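We use cookies to keep your cart working and see which pages get read. By staying on this page you accept them. Manage settings

Guthrie Display Nook — three-sided, tiled base

Code 344. Made to order in our Kullau workshop. For jewellery, small homewares, market stalls, shop windows. Anything light that looks lost on a bare bench.

White tiled floor, three decorated walls, clear rod for hanging. Ships flat, walls seperate from base. Put it together in an evening, less if you've done one before.

The wall panels are the bit people ask about. Dark teal ground, thin peach-orange border on each, then line flowers, pink fern fronds, big loose ovals and crescents, gold grasses brushed in along the bottom. Yiğit Özkan drew the set for us and we haven't touched the colours. Teal is darker than it looks on most phones. Ask for a swatch if you're matching a shop wall. 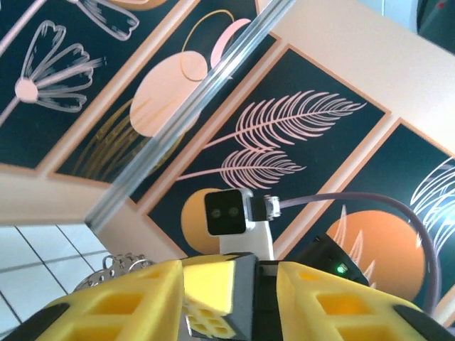
Silver chain reads well against the teal, gold a bit less so on the panel with the gold loop. Move it along one. Pearls, resin, enamel all fine. Very dark stones do get lost — use the tile for those.

What you get
- tiled base, white square tiles, dark grout
- back wall and two side walls, panels already painted
- clear rod
- 4 rod rests, stick-on, clear
- 8 fixing screws plus a hex key
- small pot of touch-up peach

Not included: chains, busts, lighting. The Lavel clip light fits the top of the wall if you want one, sold on its own page.

The rod

Sits across the corner or straight over, your choice. Lift out, thread your chains, put back. For bracelets you can skip it and lay them on the tile, clasp side to the back. Wipe with a soft damp cloth, no window spray, it goes cloudy after a while. Fingerprints show, no way round that. Cotton gloves if you're fussy.

Keep the load light. Necklaces, earrings on loops, a few keyrings. Belts and dog leads no — we've had two come back with the rests pulled off.

The tile

Grout lines are narrow and dark so they don't go grubby the way pale grout does. Handy for spacing too, one piece every second line and it looks like you measured. Sealed before it leaves us. Reseal once a year if you're doing outdoor markets, any grout sealer from the hardware store will do it. Coffee comes off with dish soap. Red wine, less so, get to it fast.

Laying out chain

Short lengths only on the tile. A fine chain wants to bunch, so set it down from one end and let the rest follow, don't drop it in a heap and pull. If it's kinked, hold both ends and give it a little slack before you put it down. Big links are forgiving. Fine cable chain isn't. Keep knots for a pin and a bit of patience, not on the display in front of customers.
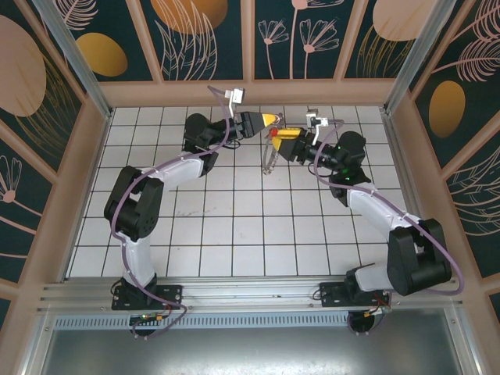

Sizes and lead time

Regular and Wide. Same wall height, Wide has a longer back panel run and the side walls are the same on both. Exact mesurements are on the sheet we send with your quote, check them against your bench before you pay please.

Regular is $326 plus freight. Wide is quoted. Lead time is on your order confirmation, longer in December so get in early.

Local pickup welcome, mornings best. Bring a blanket for the boot, the corners of the base will mark upholstery.

Spares

Rod, rests, screws and single panels all available. Panels are painted one at a time so a replacement won't be line for line the same as the old one. Close enough that customers don't notice. Send a photo of which panel you need, the names we use for them won't mean anything to you.

Flotis finish (matte walls, no gold) is discontinued. We can still do repairs on those but no new ones.

Questions about trade orders or custom colours, ask for Doğukan Çınar when you call or put his name in the subject line.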